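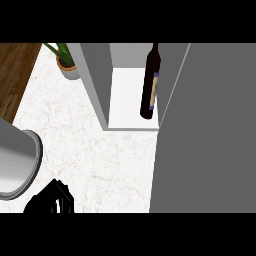 *Bottle retrieval task, simulated kitchen, top-down view. The gripper is short of the shelf unit.*

## Recording Demonstrations for the Bottle Task

These instructions apply to all operators contributing simulated demonstrations to the Pladance set. Each operator is assigned 13 layouts per session.

1. Load the assigned layout and confirm that the bottle lies inside the open shelf compartment.
2. Start recording before moving the arm. Leave the gripper still for one second.
3. Approach across the clear part of the counter. Keep the fingers open until they are on either side of the bottle.
4. Close the gripper, withdraw the bottle toward the counter, and hold.
5. Stop recording and mark the episode as *success*, *failure*, or *discard*.

Failed grasps are to be kept — the training team uses them. Select *discard* only for a software fault or an interrupted session.

Episodes longer than 800 steps are rejected at upload and must be recorded again. The target for this task is 2000 accepted episodes.

Questions about labels should be directed to Raghda Sfeir. Requests for additional layouts go to Walid Fakhoury.

Last revised 27/04/2023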